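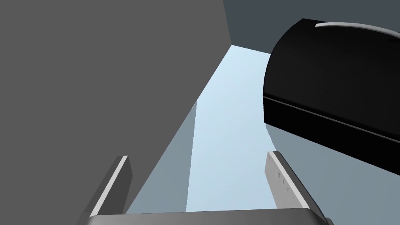 Can a machine do the chores in your house yet?
A few of them, in a tidy room and with someone nearby, and the rest will take a good while longer.

I like to start with that one and let folks settle in — pause here, have a sip of water.

Talk for the Haugen library series, Sunday, January 7, 2024. Thank everyone for coming out in January, and tell them the coffee is still hot at the back.

Start with lids. We all open bins and boxes all day long and never give it a thought, but a lid has to be found, gripped somewhere sensible and lifted along its own curve. Two flat fingers can do that nicely when the handle is where they expect it. Push the box a little closer to the cabinet beside it and the whole approach has to be planned again, and I have a great deal of sympathy, having skinned my own knuckles behind the dryer more than once.

Then the Judora story. In simulation their program opened the same bin 1000 times over a weekend, which is a lovely thing about simulation, you can fail all night and break no dishes. At the Greria shop they tried it on a real bin, 28 tries, and it managed 10. Let them laugh, then say that I was pleased with 10.

(If short on time, skip the Brimerex floor sweeper and go straight to laundry.)

Laundry: ask who folds fitted sheets properly. Wait for the groans. Cloth never lands the same way twice, so I'd put it well behind bins and shelves.

Shop floors are further along, with the same part in the same spot all day.

Questions next — repeat each one into the microphone for the back row.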